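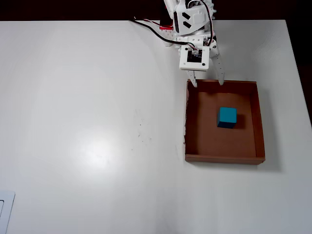 Re: [worktops] White table top, glare and dull patches

From: Benedek Nyitrai
To: worktops list

Szabó wrote:

> I have a white top on the long table in the back room and I'm getting tired of it. When the ceiling light is on, there is a bright patch on the left side where I can't see a pencil line or a small screw if it's white or silver. The rest of the top looks fine. I bought it as matte, and the label on the can said matte.
>
> I've also got some dull spots from where I used the wrong cleaner. I rubbed at them with a melamine sponge and now they're shiny, so I have dull spots and shiny spots.
>
> Before I sand the whole thing and start over, does anybody have a white top they are happy with? I'm thinking of going to gray, but the room is dark and I like having the light come back up off the table. Also, what do you clean it with?

I have a white top and I'm happy with it, so I'll answer in order. Mine is matte as well, and you can see it has a faint sheen and a soft bright patch left of center. I've never had a white top without one. Matte paint spreads the reflection out but it doesn't get rid of it. With satin you'd see a hard bright shape, and that is a lot worse to work over.

Light

Move the light before you touch the table. If the lamp is ahead of you and above, the shine comes straight off the top and into your eyes. Put it to one side, or behind your shoulder if you can stand the shadow. I used to have a tube over the middle of my last table and did the same complaining you're doing. I hung it over the wall side and the patch moved to a place where I don't put anything.

If the fixture can't be moved, bounce it. A lamp pointed at a white wall or ceiling gives you a wide soft light and the patch gets so broad that you stop noticing it. You lose a fair amount of brightness that way. In a dark room that may matter to you.

For small white or silver parts I put down a sheet of dark blue felt. I wouldn't give up the white top for the sake of those. Shadows show up well on white, even thin ones from a wire, and that helps me when I'm looking for something dark that rolled away.

Paint

Mine was done with the Humitz water-based matte. I put on two coats with a foam roller, with a light sanding in between, and nothing on top. The person at Rirero, where I bought it, wanted to sell me their clear coat to go over it. I tried that on an offcut and it brought the shine up enough that I left it off. Without a clear coat it marks more easily, so you have to decide which problem you would like to live with. I would take the marks.

Let it harden for longer than the can says. Mine said overnight. I left it bare for seven days before I set anything on it, and I still wish I'd waited longer, as a mug stuck to it in the second week and took a ring of paint with it. The ring was near the wall and I touched it up with a small brush. The touched-up part dried smoother than the rolled part, so it catches the light differently when you crouch down and look across. If you have to touch up, use a scrap of the same foam roller and dab with it.

Your shiny spots

The melamine sponge is a very fine abrasive and it polishes matte paint. I don't know of a cleaner that will bring the matte back. You could try a gray scuffing pad, used dry and with hardly any pressure, but do it somewhere out of the way first. I've had it work on one board and leave scratches on another. If you have several spots spread over the top, I think you would be quicker to scuff the whole surface and roll on one more coat. You don't have to sand it back to nothing.

Cleaning

Warm water with a drop of dish soap, a soft cloth, then a second cloth with plain water, then dry it. I do this at the end of the week. Pencil comes off with a white vinyl eraser if you go easy. Ballpoint does not come off. I tried the Bometti spray that gets recommended here now and then. It lifted tape residue well enough, but it left a film that I had to wash off, and I went back to soap.

Keep black rubber feet off it. The ones on my old vise left brown marks that are still there under the felt. Anything with rubber feet now gets a piece of baking parchment underneath.

On gray: I had a light gray top for seven years before this one. It hid dirt, and that was a drawback as well, because I'd find grit on it only when I slid something across. The reflection was still there, just less of it. In a dark room I wouldn't go back.

One last thing about the edge. If it's the painted edge you lean on, round it over a little before the next coat. Paint doesn't hold on a sharp corner and that's where mine chipped first on the previous table. 100 grit on a block to take the corner down, then something finer, and wipe off the dust before you roll.

If you try the scuffing pad, please post how it went and what paint you have on there. I have half a can of the Humitz left, and it should be enough for a top your size if it hasn't skinned over. I'll check when I'm out there tonight. You're welcome to it if you can pick it up.

Benedek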